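Section 3. Connecting a delegation to the Samonte interpreting system

This section covers setting up one delegation table for a closed ministerial session. Repeat it for each table. The chair's table is set up differently and is covered in Section 5.

Before you start

You will need the signed seating plan, the language list from the protocol office, and the key to the console cabinet. Do not work from an unsigned plan. Names of states and delegations must match the signed plan exactly, including word order and capital letters. If two delegations dispute a name, leave the plate blank and call the protocol desk at extension 267.

Placing the consoles

1. Switch off the room's main audio feed at the wall panel.

2. Put one Samonte console in front of each seat marked "speaker" on the plan. Advisers in the second row get a headset only.

3. Run the console cable through the slot in the table and connect it to the floor box. The connector clicks when it is seated.

4. Chain the remaining consoles at the same table. Do not chain more than five consoles to one floor box.

5. Switch the main feed back on and wait for the ring on each console to turn white.

Note: A ring that stays amber means the console has no address yet. Hold the microphone key down for three seconds and release it.

Assigning languages

6. On the operator's screen, open Rooms, then Tables, and select the table.

7. Choose the floor language. In most sessions this is the language the head of delegation will speak.

8. Choose up to three listening languages. Channel 1 is always the floor.

9. If the delegation brings its own interpreter, select External Booth and enter the booth letter. The interpreter must be on the accreditation list.

10. Press Save Table. Changes made after the session opens take effect only when the chair closes the current speaker's microphone.

Caution: Never use Save All while a session is open. It resets every table and drops all the microphones in the room.

Testing

11. Sit at each seat in turn, open the microphone and read out the seat number. A second person listens in the booth.

12. Check every listening channel for hum. Replace the headset before you replace the console.

13. Record the result on the room sheet and sign it. The head of conference services, Janka Slanina, or her deputy, Libor Sokol, countersigns.

Closed and restricted sessions

For talks marked Restricted, recording must be turned off in two places: on the operator's screen and with the key switch behind the rack. The red lamp over the door goes out when both are off. If the lamp stays lit, do not admit delegates.

The rack log holds 3,000 entries and then overwrites the oldest. Export it before any round of talks that runs longer than a day.
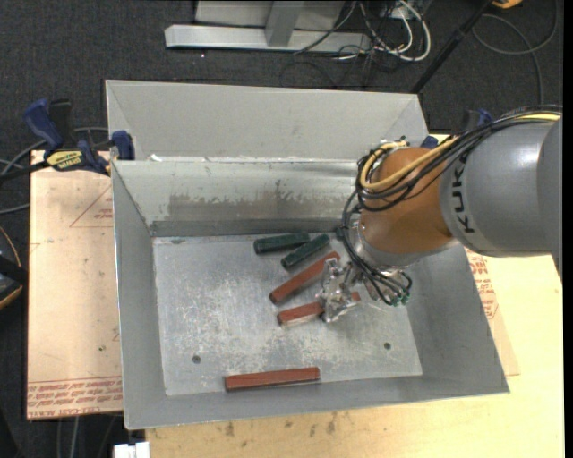
After a restricted session, collect all headsets and any paper left on the tables before the doors are opened to press or catering staff. Papers go into the sealed bag, unread, and the bag goes to the protocol desk. Leave the key switch in the off position until the room sheet has been countersigned.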